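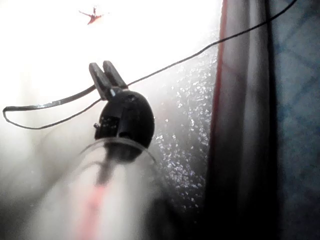 Figure 5.1 Gripper with two short fingers.

Contents Previous Next Glossary Index

Chapter 5
Knowing How and Knowing That

In the earlier chapters we asked what it means to know that something is true. I know that Clenport is north of Urberg, and I know that water boils. In such cases the thing known can be written down as a sentence, and another person can check the sentence and accept it or refuse it.

But we use the same verb in a second manner. We say that a child knows how to swim, or that a baker knows how to judge the dough. Is this also knowledge of sentences? Some philosophers answer yes. For them, the swimmer knows many truths about swimming, even if she cannot say them aloud. Others answer that skill is a different kind of thing, and that no list of truths, however long, will be enough to make it.

Consider a student who has read all 700 pages of a manual on sailing and has passed the written examination. He has never been in a boat. It seems natural to say that he knows much about sailing and still does not know how to sail. The first group has a reply to this — the student lacks one more truth, which can be learned only in practice. Whether the reply is convincing, we will discuss in the second half of the chapter.

There is also an older difficulty. If each intelligent action must be guided by a rule, then applying the rule is again an action, and it can be done well or badly. Do we need a further rule for that? If we do, we will never begin to act. The reader should keep this argument in mind, for it returns in several forms. 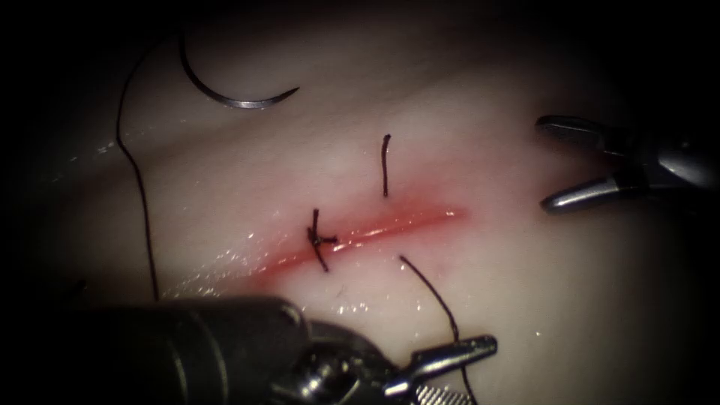

5.1 Two Uses of One Verb

Many languages do not have this problem, or they have it in another form. They use one verb for facts and another for abilities. English is content with "know" for both, and so the grammar can mislead us. We begin, therefore, with ordinary speech. Read the short dialogue on page 67 of the Walczak Reader before you continue, and mark each place where "know" is followed by "how."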